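How Do You Teach a Robot Hand?

Think about how you learned to tie your shoes. Probably a grown-up sat next to you and moved the laces slowly. Maybe they even put their hands on top of your hands. You tried, it went wrong, and you tried again.

A robot can learn in a similar way. Somebody has to show it. In this article we look at how people do that, and why it takes so much patience.

Two ways to show a robot

The first way is to show by hand. The teacher takes hold of the robot arm and pushes it softly to where it should go. The arm has motors inside its joints, and for this lesson the motors are set to be loose, so the arm can be moved easily. While the teacher moves it, the robot writes down the position of every joint, many times in each second. After that, it can play the movement back.

The second way is by remote control. Now the teacher does not touch the robot at all. The teacher may wear a glove with sensors in it, and when she bends her finger, the robot bends its finger too. Engineers have a long word for this: teleoperation. "Tele" is from Greek and it means "far". You know it already from "telephone" and "television".

For an arm with a simple claw, both ways are good. For a hand with a thumb and fingers, the glove is usually easier. Try it yourself: take the hand of a friend and try to make it pick up a pencil by moving all the fingers for them. You will soon wish for more hands!

Look closely at a hand

At the Kusterent workshop, the robot with fingers is called Arnel. The people who teach it look often through a small camera close to its hand, so they see the work from the hand's side.
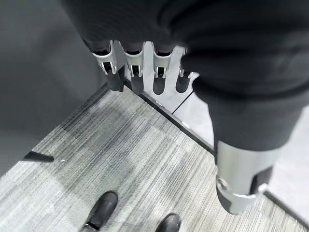 Photo: Kusterent Workshop / Breren Learning Pages

The fingertips are black and rounded, and near the bottom of each finger is a silver metal piece with small openings. Compare it with your own hand. Your bones are hidden under the skin, but in these metal pieces you can see a little of what is inside. The black fabric covers the back of the hand a bit like a glove without fingers.

Did you find the thumb? It is the thick silver one on the right. A thumb is very important for holding things. Put your own thumb flat against your palm and try to lift a cup without using it. It is possible, but you have to be careful, and please use a cup that does not break.

What does the robot remember?

When the teacher shows a task one time, from start to end, this is called a demonstration. The robot saves two things from it. It saves what the camera saw, and it saves how the hand and the arm moved at that same moment. Later a computer program compares them. It looks for a rule such as: when the block looks this close, it is time to close the fingers.

One demonstration is almost never enough. Imagine that you only saw one dog in your life, and it was brown. You could believe that all dogs are brown. The robot has the same problem. If the block was always on the left side, the robot may reach to the left also when the block is on the right.

For this reason the teachers change small things each time. They move the block. They turn it. They switch on another lamp. For the lesson "put the block in the bowl", the Kusterent team recorded 393 demonstrations. Then they watched all of them again, and they kept 301. In the others the block fell down, or the teacher stopped in the middle to scratch her nose - and the robot should not learn to scratch a nose.

Why is it tiring?

A demonstration of the block lesson takes around 36 seconds. This sounds short. But the teacher must move slowly and think about each finger, and with many gloves she cannot feel the block. She must look very well to know if the fingers are touching it. Put on thick winter gloves and try to pick up a coin from the table, and you will understand her.

The teachers take turns and have a break in the middle of the morning. The robot does not get tired, but its motors can become too warm, so it needs a pause also.

Now the robot tries alone

After the lessons comes the test. The teacher takes off the glove and the robot must do the task without help. A person always stays near the red stop button. If the hand goes somewhere it should not, the person presses it and the robot stops.

In the first tests many things go wrong. The hand closes too early and catches only air, or it holds the block well but forgets to let go. Then the teachers record more demonstrations of exactly the difficult part, and the program learns again with the old ones and the new ones together.

Try it at home: the Chidiac game

You need two players, a scarf, a spoon and an empty box.

One player is the robot and wears the scarf over the eyes. The other player is the teacher. Put the spoon on the table. In the first round, the teacher moves the robot's arm by hand until the spoon is in the box. In the second round, the teacher may only use words, for example "a little to the left" or "close your fingers". Then change places.

Which round was faster? And can the robot do it again alone, if you put the spoon in a new place?

Words to remember

Demonstration: showing a task one time, from start to end.
Joint: a place where an arm or a finger can bend.
Sensor: a part that measures something, for example how much a finger is bent.
Teleoperation: moving a robot from a distance.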